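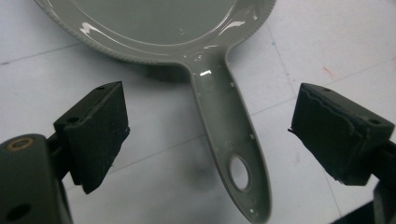 Galley Tips We Tested at the Dock

Every marina notice board has a sheet of galley wisdom. We tried the usual advice on our boat at Skivcombe over one September and most of it didn't earn its locker space.

Vinegar in the water tank. Supposed to cure the plastic taste. Ours tasted of plastic and vinegar. Drain the tank, flush it, and change the filter.

Damp towel under the plates. This one works at the berth, where nothing moves anyway. In a real chop the towel slides too. Use a rubber mat.

Wrapping vegetables in newspaper. Ismael Falcão, three berths down, swears by it. I'd say keeping them dry and out of the sun does most of the job, with or without the paper.
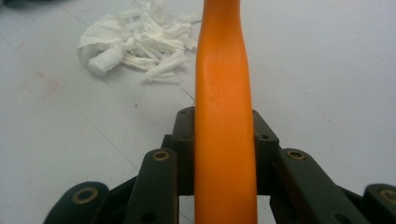 Orange, tapered, and slightly glossy.

Salt water for the dishes. Fine offshore if you rinse with fresh. I wouldn't do it in a harbor, whatever the old hands tell you.

Fancy nesting pans. The set I looked at cost over 70 dollars and still needed its own locker. One pan with a lid that fits will do. Measure the stove rails before you buy, and don't trust the size on the box.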